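Batdale Robotics Test Room - People wanted for gripper comparison, November

Posted by Ursina Mayrhofer, test lead

Short version: we need people to drive two arms for a few afternoons and tell us which gripper fingers are less annoying. Paid. No robot background needed, a bit helps. Read on if you've got 5 minutes.

What we're doing

Comparing two finger sets, Zerouali (stiff) and Plirkach (softer pad), on the same assembly job. White parts, tagged faces, pick up, line up, put down where it goes. Same parts for everybody, same start layout. We also want to know if the wrist views are good enough to work from or if people keep falling back on the fixed camera. Opinions in the office differ. Loudly.

So far 1,276 tries logged, nearly all by the same few staff hands, and that's the problem. We're too used to it. Target is around 4,000 before we order more fingers.

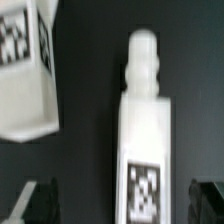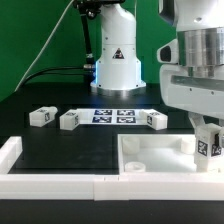
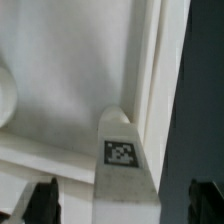
Tagged parts at the Batdale bench. First and last are wrist camera views, middle one is the fixed camera.

What you'd do

Sit at the controller, drive the arms through the task, stop when the timer says. Then swap finger sets and do it again. Short form after each block: grip, view, how tired your hands are. Be blunt on the form please. "Hated it" is usable, "fine" is not.

First visit is mostly practice, none of it gets scored. Expect to drop stuff. Parts are cheap to reprint so dont worry about them.

Who we want

- 18 or over
- OK sitting and looking at a screen for 2 hours, with breaks
- normal or corrected vision, both hands free for the controller
- left handers very welcome, we have hardly any
- gamers, sewers, dental techs, model builders, anybody with fiddly-hands experience
- also people with none of that

Not for this round: anyone who worked on either finger set, or took part in our camera trial last spring. Sorry. Next one maybe.

Where and when

Trumilby building, second floor, buzz for the test room. Afternoon sessions start at 1:30 pm, 7 spots left. You come for three visits in total, ideally inside two weeks. Street parking is bad after lunch, take the bus if you can. Elevator works.

Pay

Flat fee per visit, paid the same week, plus bus fare. Full amount even if the rig goes down and we have to send you home. Rate is in the info sheet, ask and I'll send it.

Recording

We keep the camera views of the bench and the controller log. Your face and voice aren't recorded. Forms go in under a number, no names.

To sign up

Email Ursina Mayrhofer at the test room with "gripper trial" in the subject. Tell me: which hand you write with, which afternoons are no good, any controller experience (one line is plenty). No resume. I answer most mail before 10 am, if you hear nothing in two days send it agian, the spam filter is rough.

Closed shoes, long hair tied back.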